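Equipment > Demonstration capture > Hand-held grippers > Bradeck Two-Hand Capture Set

Bradeck Two-Hand Capture Set

The Bradeck set is a pair of hand-held grippers for recording manipulation demonstrations without a robot in the loop. An operator holds one tool in each hand and does the task directly. Each tool records a wide-angle view past its own fingers, the opening between the fingers, and its motion through the work area. The recordings are used to train policies for a two-arm cell fitted with fingers of the same shape.

The set is built by Gastard and is supplied to laboratories and integrators that already have their own training code. It does not include a robot, a policy, or compute. Customers who need conversion to a particular data layout should read the section on export below.

Intended work

The tools are meant for tabletop tasks with light, rigid objects: sorting, placing, handing over, opening and closing. The task most customers start with is cutlery sorting, and it is the one used for acceptance testing at Gastard. Spoons, chopsticks, forks and knives are laid out on a white table next to smoky-gray translucent bins, and the operator moves each item to the bin assigned to it. Thin items lying flat are the hard part. A fork handle on a smooth surface leaves very little for a blocky finger to get under, and the operator has to learn to tilt the tool before closing.
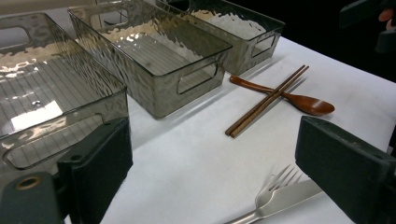
Translucent containers were chosen for the acceptance task on purpose. Textured plastic throws highlights that move with the viewpoint, and a policy trained only on matte, opaque bins tends to lose the rim when it meets a shiny one. Customers are free to use any container, but a collection that includes at least one reflective type has given better placement in our own trials.

Fingers

Fingers are rigid blocks with a flat inner face. They attach to the mounting brackets with screws into brass inserts and can be changed without recalibrating the camera, provided the replacement is the same length. If the length is different, run the finger calibration again before recording.

The inner face can be used bare or covered with a grip pad. Pads are consumables. A pad that has gone shiny changes the way thin items slip, and the change shows up in the data as longer closing times. Replace pads in pairs.

Two-hand recording

Both tools write to a common clock. At the start of a session the operator brings the two sets of fingers together over the table and holds still until the tone sounds. This gives the software a shared pose and lets it check that each tool can be located relative to the other. If the check fails, the session will not open. The usual causes are a smeared lens, a table with too little texture in view, or lighting that flickers.

A plain white surface is acceptable as long as other objects remain visible. Where the table fills most of the view for long stretches, add printed markers around the border. Small debris on the surface should be wiped off between sessions, as specks that stay in the same place give the policy a landmark that will be absent from the cell.

Episode length and volume

One episode is one complete task from reset to reset. For cutlery sorting, a trained operator finishes an episode in nearly 40 seconds. New operators are slower, and their first recordings should be kept apart until someone has reviewed them. Vary the layout between episodes: turn the bins, cross the utensils over one another, leave an item already in a bin. Collections where every episode begins from a tidy row train well and transfer badly.

The software marks an episode as rejected for any of 3 reasons: loss of tracking, a gap in the clock, or a finger reading outside the calibrated range. Rejected episodes are kept on disk and can be inspected – they are left out of the export unless the operator overrides the mark. Dropped items are not a reason for rejection. A drop followed by a clean recovery is useful material.
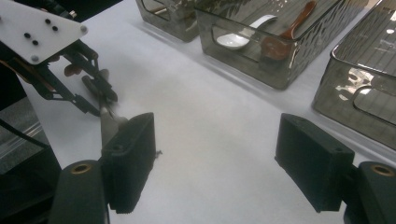 Bhattacharjee, after a season with the set, wrote that the rejection rules were too forgiving on handovers. When the two tools work close together, each one blocks part of the other's view, and tracking can drift without being lost. The report asked for a fourth rule covering drift and suggested reviewing every episode in which the tools come within a hand's width of each other.

Drift detection was added in the September release as a warning. It does not reject the episode. The threshold is set per project, and the default is suitable for sorting but too tight for tasks such as folding, where the tools stay close throughout.

Export

Episodes are exported through Nelow, the conversion utility supplied with the set. Nelow writes synchronized video, tool poses and finger opening, with one folder per episode. Poses can be expressed relative to the first frame or to the other tool. Relative poses are recommended when the table height in the cell differs from the one used for collection.

Supplied with the set

Left and right tools, with fingers fitted
5 pairs of spare grip pads
4 table markers
Calibration block
Charging base and cables
Nelow license for one workstation

Spare fingers are ordered separately. State the bracket revision, printed inside the handle, when ordering.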